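Packaging and Waste in Small Shops
Handout 4: Corrugated board, cartons and void space
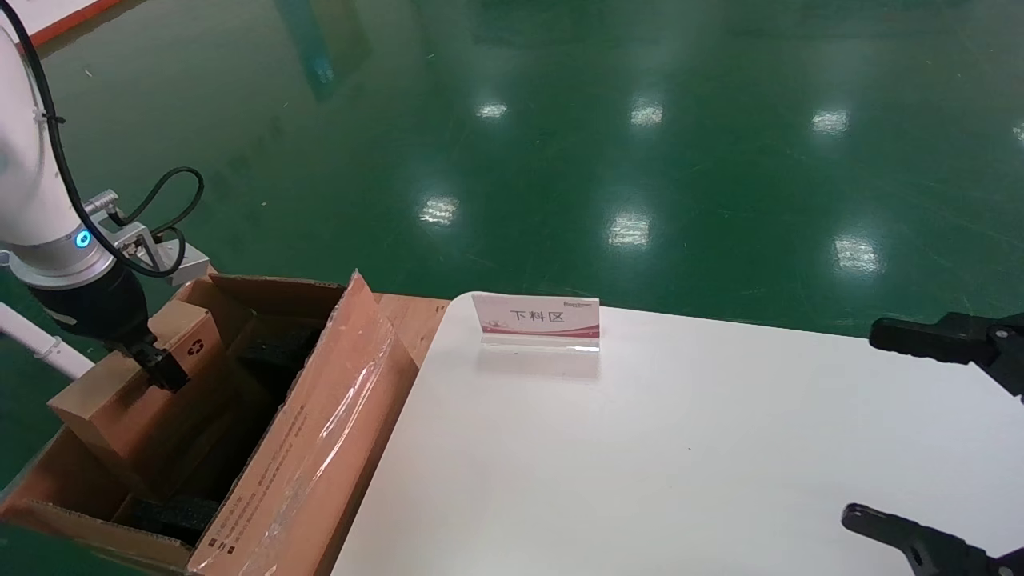

Fig. 4.1. Small carton inside a larger open corrugated carton. Recycling symbol on the top face of the inner box.

Instructor: Marlina Pelupessy
Reading before class: Ogilvie, course reader, chapter 12

1. Terms

People say "cardboard" for several different materials. In this course we keep them apart.

Paperboard is a single thick sheet. Cereal boxes and shoe boxes are usually paperboard.

Corrugated board has a wavy inner sheet (the medium) glued between flat outer sheets (the liners). Single wall has one medium and two liners. Double wall has two mediums and three liners.

The waves are called flutes. Common flute sizes are named by letter, and the letters do not run in order of size. A flute is the thickest of the usual ones, then C, then B, then E. Learn the order, as it comes up again in handout 6.

A regular slotted container is the ordinary shipping carton: four flaps on top, four on the bottom, all the same depth. The outer flaps meet in the middle when closed. The inner flaps usually do not meet, except when the carton is square.

2. Strength

A carton carries load mostly at its corners and vertical edges. The middle of each panel bows outward under load and adds little. This is why a stack with its corners lined up holds more than one laid in a brick pattern, even though the brick pattern is harder to tip over.

Flutes should run up and down in the side walls. If a carton is cut down and refolded so that they run sideways, it loses much of its stacking strength.

Damp air weakens board. The paper takes up moisture, and a carton that was fine in January may sag in a humid stockroom in summer. Long storage under load has a similar effect, even in dry air.

3. Void space

Void space is the part of a carton not filled by goods. It can be written as a share of the inside volume:

void share = (inside volume − volume of goods) / inside volume

Worked problem. The Velby stockroom ships a boxed lamp that takes up 12 liters. The shipping carton holds 19 liters.

19 − 12 = 7 liters of void
7 / 19 = 0.37, or 37 percent

Whether 37 percent is too much depends on the goods. A lamp needs cushioning on all sides. A bag of cloth napkins does not. Always state what the goods are when you report a void share.

Void also matters for stacking. A full carton can pass some of the load through its contents. A half-empty one has only its walls, and the top flaps tend to cave in.

4. Sorting for recycling

Clean corrugated board is one of the easier materials to recycle. The trouble comes from what is attached to it.

Plastic film: take it off. It goes in the film bag, if the local program accepts film.
Paper labels and small amounts of tape: may stay on in most programs. Check the local rules.
Grease and food: cut out the soiled part. The rest can be recycled.
Wax coating: keep separate. Wax-coated produce boxes look like ordinary ones, so scratch the surface with a fingernail if you are unsure.

A recycling symbol on a box does not by itself tell you that the local program will take it. It may refer to the fiber the board was made from, or to the type of material — read any words or numbers printed with it.

5. Exercise

Choose one shop delivery and measure the inside of one carton. Record the length, width and depth, the wall type, the goods and the void share. Use the Pringle worksheet, side B. Students paired with Aurelio Bermúdez for the stockroom visit should bring a tape measure marked in centimeters.

Worksheets go to Elspeth Sutherland in room 131 by 2025-07-02. Handout 5 covers tape, staples and glue.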